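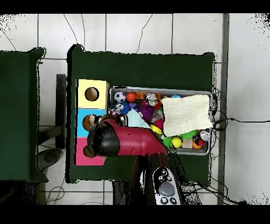
People keep telling me to buy a bigger power supply than I need. I have built 14 PCs now, mostly for family and people from work, and I think this is the worst piece of standard advice in the hobby.

The usual argument is headroom. You might get a bigger graphics card later, so you should pay for the extra watts today. I followed that for years. My own machine had a huge Larora unit in it that cost almost as much as the processor, and in all the time I owned it I changed the graphics card once, for a card that drew less power than the old one.

Most people don't upgrade the way they say they will. They build a machine, use it until it feels slow, and by then they want a new board and new memory too. At that point the old supply is several years old and I would not put it in a fresh build anyway. The headroom got paid for and never used.

The money could have gone somewhere it would show. On the last build I did, dropping to a smaller supply from the same Larora line paid for a second stick of memory and a decent fan. The owner plays a few older games and edits video on weekends. The difference between one stick and 2 is something you notice in the editing program. You are not going to notice watts sitting there unused.

I do think quality matters. A cheap supply with a big number on the box is a bad buy, and I have had one go out on me. It was a Givlow, it made a loud pop at 2 in the morning, and it took the board with it. I would pay more for a good small one every time. What I am arguing about is size.

There is also the noise question. People say a large supply runs quieter because it is never working hard. That is sometimes true, but a good modern unit of a sensible size often keeps its fan off at light loads too. Mine sits under the desk and what I hear is the case fans. If you want a quiet computer, look at those first, and at the cooler. I swapped in a Ryu tower cooler in August and that did more for the noise than any supply ever has. The processor sits at 52 degrees in the games I play and the fan barely spins up.

The online calculators don't help much. Put the same parts into two of them and you can get very different answers, and several are run by shops that sell power supplies. I add up what the processor and graphics card are rated to draw, allow for the drives and fans, leave a fair margin for spikes, and stop there. If the card maker lists a minimum, I go with that.

Somebody on the Plekstead forum told me this was irresponsible, and that new cards have spikes that trip smaller units. Some do. If you are buying a top-end card, get the supply it asks for. But the person asking for help with a mid-range build is not buying that card, and is usually on a tight budget. Telling them to spend extra on watts means they end up with a smaller drive or a slower card, and they will be using that drive and that card every day.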